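Skelora forum > Grippers and end effectors > Faults

Left finger stops closing partway, right one is fine

noemi_orban
2019-08-08
Handheld pair, used for cloth folding. After 40 or so folds in a sitting the left finger stops short of center. The right one keeps coming, so the grip lands off to one side and the cloth gets dragged. No error in the Viltia logger. Power cycling does nothing. If I leave it on the bench for 10 minutes it closes fully again, then does the same thing later.

baltilik_user
Linkage screw backing out. Mine did exactly that. Take the housing off and put threadlocker on it.

noemi_orban
Checked, all tight. I marked them with paint pen and none have moved.

gearhead_pst
If it recovers with rest then it isn't a screw. Sounds like the slide is binding when it warms up. What grease is in there?

noemi_orban
Whatever it shipped with. Never touched it.

baltilik_user
I still say screw. Paint pen won't show you a stripped thread.

tomcat77
Please stop using it until you know. I had one stick and then let go all at once, and it took a piece out of my thumb. Two stitches. People keep their fingers near the pads because it's a hand tool and they stop thinking about it.

noemi_orban
Fair point. It's off the bench for now. For gearhead, the setup we work at:

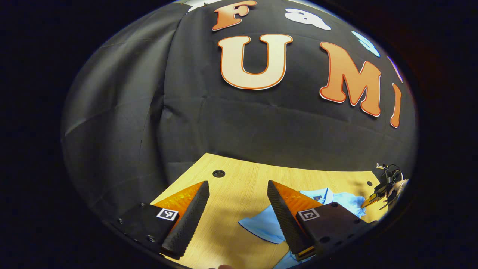 Folding table with the blue polo, gripper open.

gearhead_pst
Thanks. Can't tell anything about the slide from there. Pull the left finger and run the carriage by hand, cold and then after a warm-up. If it drags only when warm, clean out the old grease and use a light one. The Szilágyi manual says every 2,000 cycles - I'd do it sooner with cotton, the lint gets in everywhere.

noemi_orban
Did it. Drags when warm, free when cold. There was gray paste packed in the back of the rail, mostly lint. Cleaned and regreased, will run it with the guard on and report.

baltilik_user
Check the thread while you have it open.

noemi_orban
Thread is fine.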